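About Prindcombe Kitchen School

Prindcombe is a small cookery school on the edge of Clellcombe. We teach everyday cooking to adults and to teenagers from 14 upwards. Most people who come to us can already make a few things and want to make more of them, or want to stop relying on ready meals during the week.

The school was started by Boglárka Fodor and Dénes Bíró, who had both worked in canteen kitchens before they began teaching. The first courses ran in the evenings in a borrowed hall with two hobs. We moved to our present building when the waiting list reached 200 names, and we have stayed here.

Courses last 7 weeks, with one session a week. There are daytime and evening groups. Each session covers one main dish and one thing to go with it, such as a sauce, a salad or a flatbread. Ingredients are included in the fee, and you take home what you cook, so please bring a container with a lid.

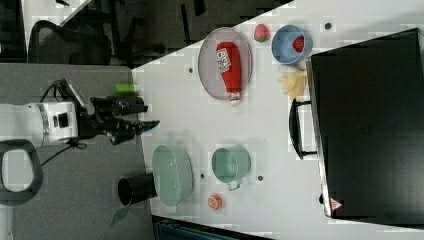
What we teach

The basic course covers knife work, stock, eggs, rice, pulses, roast vegetables and simple baking. The second course goes on to pastry, fish and preserving. Sauces come up in both. We make a tomato ketchup in the second course, which keeps for a month in the fridge, and compare it with a bottled one.

Jenő Kocsis runs a separate course called Hajdu, named after the part of Hungary his family comes from. It deals with dumplings, paprika stews, pickles and strudel. It runs once a year, starting in November, and fills early.

We don't teach cake decorating or professional catering. If you need a food hygiene certificate for work, we can tell you which local colleges offer one.

Our teachers

Boglárka teaches the basic course and looks after bookings. Dénes teaches the second course and orders the food. Oluf Norðdahl takes the fish sessions and the bread weekends. Lajos Bárány teaches the teenage group and writes the recipe sheets, of which there are now 342. Former students can ask for any sheet by email.

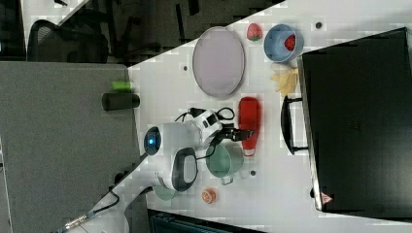 Visiting and booking

We are above the Jellivier furniture shop. The entrance is at the side, up one flight of stairs, and there is a lift at the back which staff can open for you. Parking is free after 6 pm. The bus from the station takes about 20 minutes.

Places are booked by a deposit, refunded in full if you cancel before the course begins. Please tell us about allergies when you book. Aprons are provided. Wear flat, closed shoes.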